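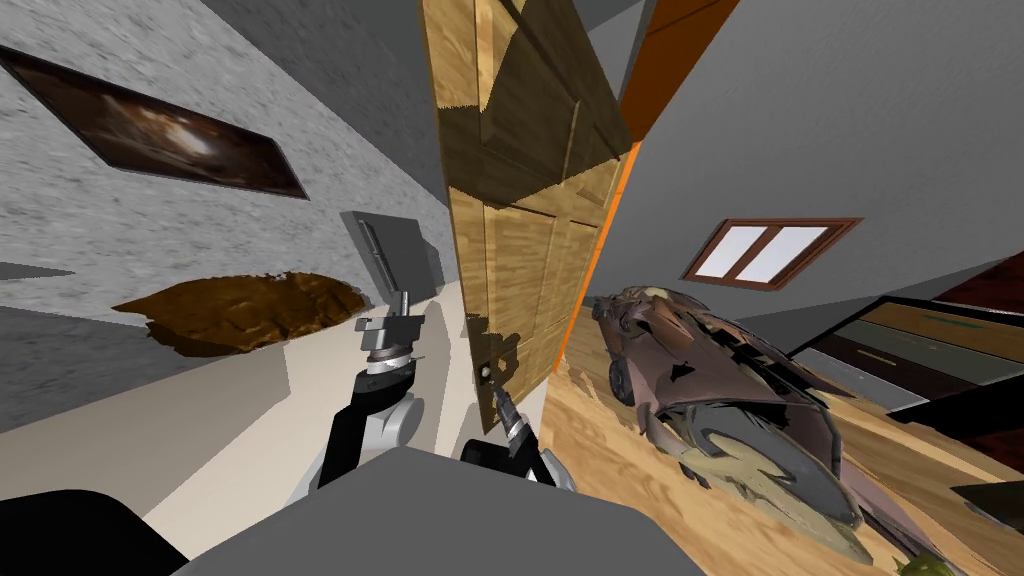 **Torres, Tuesday, January 6, 2026** – Carkano has put out the first batch of door recordings from Grela, its project for teaching two-armed robots household jobs by remote control, and there is a lot to like in it. The batch holds 339 demonstrations, all of them made in simulated rooms by people steering both arms by hand from the company's office in Torres.

Doors have been on the Grela list since July. They sound like a small job until you try one with a pair of hand controllers. The operator has to bring a gripper up to the knob at a usable angle, get the fingers around it, turn, and then move the arm and the body together so the door has room to swing. Most new operators get the turn right on their first day and then block the door with the robot's own elbow. The second arm helps once the door is open a little, and some of the nicest recordings in the batch show it being used to hold the edge while the first hand lets go.

Each demonstration is saved with the arm positions and the finger openings, along with views from several cameras, including ones that look out past the fingers. Carkano left the approach and the retreat in. Plenty of collections trim those parts away, so it's great to see them kept! A robot that has only ever been shown the grab itself has very little to go on when it starts a few feet off, facing the wrong way.

The wrist views take some getting used to. When the arm swings, the whole room tips with it, and for long stretches there may be nothing ahead of the fingers except wall and floor. Operators work mainly from the wider view and glance at the wrist when they are close in.

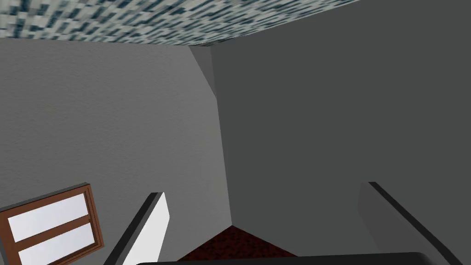

One of the Torres operators told us that the tilting bothered her for the first week and that she now misses it when she drives anything else. She would like a slower speed setting for the last few inches before the knob, and said that most of her discarded runs were lost there, with the fingers already open and the hand coming in too fast.

Clostico, which makes the hand controllers, is working on that setting now. A test version went to Torres before the holidays, and it lets the operator squeeze a side button to scale down arm movement while leaving the fingers at normal speed. Of the recordings in the new batch, 83 were made with it. They are marked in the index, so anyone who wants to compare the two ways of driving can pull them out in a minute or so.

Also worth a look is the way the project deals with mistakes. A run where the gripper slips off the knob and the operator comes back for another try is kept and labeled as a recovery. Only runs that end with the door still shut are dropped. We tried a handful of the recoveries in the viewer and they are fun to watch – you can feel the operator change their mind halfway through, back the wrist off, and come in again from lower down.

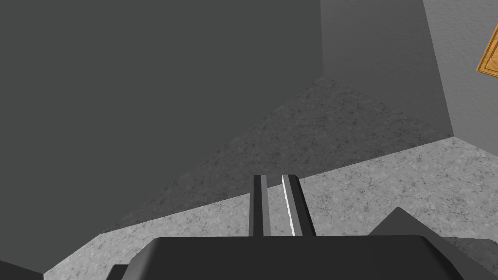

*Left gripper with its fingers open, in a simulated Grela room.*

Training on the batch has started, and Carkano says it will share results when it has a set it trusts. The goal is 1,000 door demonstrations, with more knob heights and with doors that open toward the robot as well as away from it. Drawers come next, then cabinets.

The recordings can be requested through the Grela page, where the index and the viewer are already up. Operator sessions in Torres run on weekday afternoons and last two hours with a break in the middle. No robot experience is needed, and new operators practice on an unlocked door before they record anything.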